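Wirnard to open small-table play and learning room at Zolmont House

FOR IMMEDIATE RELEASE
Saturday, October 10, 2026

Wirnard, the family services charity, today announces the opening of a new play and learning room at Zolmont House. The room will offer free sessions on laying a table, sorting household items and clearing away afterwards, for children aged three to seven and the adults who look after them.

The room has been planned on a domestic scale. It is carpeted throughout and furnished with low wooden tables, each intended for one child and one adult. The items set out on them are of the kind found in most homes, with a few toy foods added for the youngest visitors.

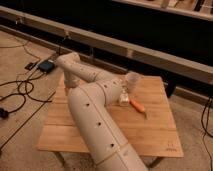
A plank-topped table on the carpet at Zolmont House, with a translucent cup, a small clear bottle and a toy carrot.

Sessions will last 40 minutes and follow the same order each time. Families begin by looking at what is on the table and naming it. They then decide together which items belong with one another, and finish by putting everything back where the next family will expect to find it. No more than a handful of items is used at once, as the charity's earlier sessions showed that younger children settle more readily at a table that is not crowded.

Wirnard ran those earlier sessions over the past year in borrowed rooms, and 146 families took part. Many asked for a permanent place where the tables could be left standing between visits - a request that the new room is intended to meet.

The tables were supplied by Skullinov, which has also agreed to repair or replace them for the first two years. Bowls, cups and toy foods were chosen by Wirnard's own staff. Colour was given particular attention, so that a child asked to find the purple bowl or the orange carrot can do so without help.

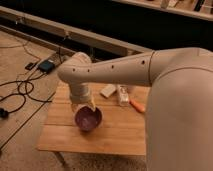 Funding and places

The project has been paid for by a grant from the Fang Fund, together with donations from almost 400 local households. The grant covers furniture, carpeting and the first year's running costs. Donations will be used to provide travel help for families who live outside the town.

There will be 69 places available each week during the opening term, which runs until December. Places are free but must be booked. Schools and nurseries may apply for group visits, and a separate booking form is available for this purpose.

Families who have attended before will not be given priority, although they are welcome to apply again. Children must be accompanied by an adult at all times.

Notes to editors

Wirnard provides practical learning sessions for young children and their carers. Zolmont House is step-free from the street and has parking for pushchairs inside the main entrance.

Requests for interviews and visits should be made to the Wirnard press office during normal working hours.

ENDS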